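# How do I pack small snack bags so they don't end up as crumbs?

Brellivum Community Help > Home & Pantry > Packing and storage

### temgate_snackshelf

Hello everyone, and thank you in advance for reading all of this, because I know I go on a bit.

I look after the snack basket for our youth soccer team in Temgate. It started small, a few bags of chips in a tote on the sidelines, and it has grown into something I think about more than I'd like to admit. We now go through around 40 individual bags on a busy Sunday, all different kinds: puffs, chips, little cookies, whatever was on sale. I buy them in the big variety boxes, take them out at home, and pack them into one plastic bin with a lid that fits nicely behind the driver's seat.

My trouble is that by the time we get to the field, the bags at the bottom are in sad shape. The seals hold, mostly, but you can feel the crumbs when you pick one up, and the kids can feel it too (they squeeze every single one before choosing, bless them). The other thing is that I can never find anything. One of our players can't have milk and her mother always wants to look at the label, so I'm standing there digging through a heap of shiny bags, turning them all over, while a line forms behind her.

Should I lay them flat? Stand them up? Is there a kind of bin that's better for this? I've tried leaving them in the cardboard boxes, but the boxes don't fit in the car along with the balls and the folding chairs. I'd love to hear how other people do it, even if your way is a little fussy. I don't mind fussy.

### Norberg Pantry Lady

Stand them up! Like files in a drawer. Get a shallower bin.

Also don't put the drinks on top, which I'm guessing you might be doing because I did it for a whole season.

### cocco_and_crumbs

Oh, I feel this one in my bones. I did the snacks for our library's summer reading party for years, and the first time around I tipped everything into a laundry hamper and drove it across town. We served a lot of dust that day!

I agree with standing them up, but I think the sorting matters just as much, and it's best done at home on a clear table where you have room to spread out. Otherwise you're trying to sort inside the bin, and every time you reach in you're leaning on something. My routine goes like this, and it really doesn't take long once you've done it a few times:

1. **Spread everything out flat.** Pick a surface in one plain color if you have one. My old kitchen table has a busy pattern and I lost a packet of crackers on it while looking straight at it. A little overlap is fine, but try not to make a mountain, or you're right back to digging.

2. **Feel each bag before it goes in.** Pick it up by the sealed edge at the end, where there's nothing inside to crush, and let the contents settle toward the other end. Grabbing a puffy bag around the middle is how a lot of the breakage happens, in my experience. If the seal looks folded or creased, run your finger along it. Anything that has gone limp comes home with you and gets eaten that evening.

3. **Make piles by toughness.** I use 3 piles. Hard things like pretzels and nuts can take some weight. Chips can take a little. Puffs can't take anything at all, so they always go in last and nothing goes on top of them, including your keys.

4. **Turn them all the same way.** This will help with your label question. Before a bag goes into the bin, find the nutrition panel and decide which side of the bin it's going to face. On many bags the panel and the ingredients are near each other, though not always, so do check. Then the mother can flip through them like greeting cards and you can get on with the oranges.

5. **Fill the bin snugly.** You want the bags upright and just touching. If there's a gap at the end, roll up a dish towel and tuck it in there. A bin that's half empty is worse for chips than a full one, with everything sliding around at each stop sign.

A mixed lot spread out, and an orange bag of Cheetos hanging top end up, which for the lettering means upside down. Look along the left side of that one for the white nutrition panel.

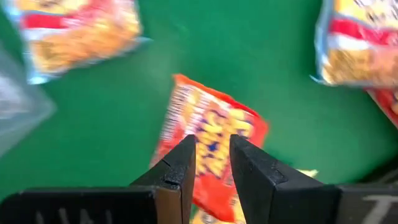
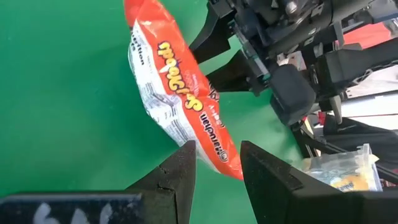 ### Norberg Pantry Lady

Coming back to add something, now that I've read the very nice long answer and feel bad about my short one.

For the milk question, I'd keep those snacks out of the big bin altogether. Get a separate little container with a lid, put her name on a piece of masking tape, and let her mother fill it or at least look it over at the start of the season. Keep the bags sealed and don't throw away the outer box until you've checked whether the small bags carry a full label. Some of mine only had it on the box, and I had to take a picture of the box with my phone before it went to recycling.

As for bins, I have one that's low and long, the kind made for sliding under a bed, and it works better than anything deep. A single layer of upright bags and that's it. If you ever end up with a really big order (our fall fair had 500 bags and I never want to see a corn puff again), use several low bins and don't be tempted to stack the bags inside them. For anything under 100 you'll be fine with two or three.

And put the bin in the car last, on top of the chairs if it'll sit level up there. Mine rides on the back seat with the belt across it.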